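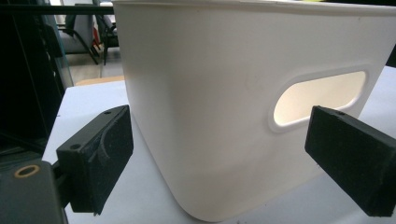

Woltance told me over chat that the hand-held kit is fine with big bins as long as I stop trying to grab them by the middle. Okay, but then where DO I grab them? That was the whole reply, and the chat closed on me.

So I'm hoping somebody in this community has spent more time with the thing than I have. I've got the Woltance hand-held gripper on a 30-day trial (the kit is $1,187 with the camera mount, no arm, you just carry it around and record), and the plan is to teach a robot to move plastic storage bins from a packing table to a shelf. Small stuff has been a breeze. Cups, tape rolls, little cartons, all good on the first afternoon. Big bins are another story. The walls slope, the plastic is slick, and the fingers don't open anywhere near wide enough to take the whole width.

I've tried pinching the rim and I've tried poking one finger through the handle hole. The rim feels more solid, but the bin swings. The handle keeps it level — sort of — until I lift it past my elbow and it starts to twist. I've recorded 41 runs so far and I'd hate to do a few hundred more the wrong way. My questions are which grip to stick with, whether the standard foam pads are okay or I should pay for the upgrade, and whether this kit is even worth keeping for bin work. Trial runs out in March.

Posted by Ernetgate

Rim, all day long. I ran this same kit for most of last year on totes and I ended up throwing out everything I recorded with the handle grip. A hole in the wall looks like the obvious place to go, but you have to hit it pretty exactly, and a robot that's off by a finger's width just shoves the bin across the table. With the rim you can be sloppy left to right and still get hold of something.

A few things that helped me. Come in slow and low, then stop for a beat with the fingers open before you close. Keep the bin's side wall in view the whole time, including the handle if it has one, so there's something to line up on. A plain white wall filling the picture doesn't give the software much. And don't lift these one-handed! Slide the bin to the edge of the table first, or get a second gripper and do it with both hands, one on each end. That fixed the twisting for me right away. Yes, it means paying for a second unit. I went in with a coworker's department and the two-unit bundle came to $1,834, so the second one is a lot cheaper than the first.

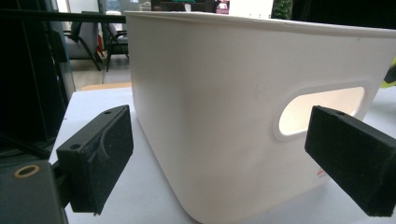
Fingers open on either side, not yet touching.

On the pads, the standard ones are okay on cardboard and so-so on slick plastic. They pick up dust and get shiny, and after that the grip goes. Wipe them with a damp cloth every morning and swap them when they look chewed up. I never bought the upgrade, so I can't tell you if it's any good.

Would I keep the kit? For the money, yeah, I would. The recording software crashes more than it should, and the charger is a joke, but the recordings themselves came out clean and I got a working policy out of 801 runs. That was for totes that were all the same size, empty, in one room with the same lights. If your bins vary, plan on a lot more.

Posted by Vörös

just get a suction cup lol. way easier on flat plastic

Posted by Trutell

Suction was my first thought too, but our bins go out with stuff in them and the sides flex. I did try the slide-to-the-edge trick on Monday and it's so much better, thank you! Going to redo my runs with the rim grip and ask Woltance if they'll let me have the bundle price now that I already have one unit in hand. Will post back with what they say.

Posted by Ernetgate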